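I finally gave up coffee in January, and I have opinions. The first 3 days were awful – headache, bad mood, the works. I'd been spending 40 bucks a month at Puvham on the corner, so at least my wallet was happy!
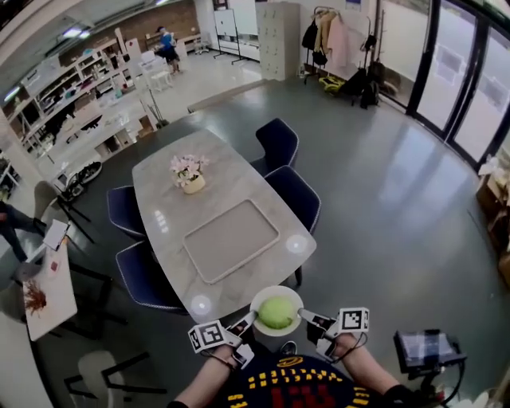 Pink flowers on the table, always a mood lifter.

By the second week I was sleeping like a rock (in bed by ten, who even am I?). I switched to a mint tea from Uvivia and it's pretty good with honey, though I still slow down every time I walk past Puvham and smell the beans. Any tea tips? Leave them in the comments, I'm almost out of mint.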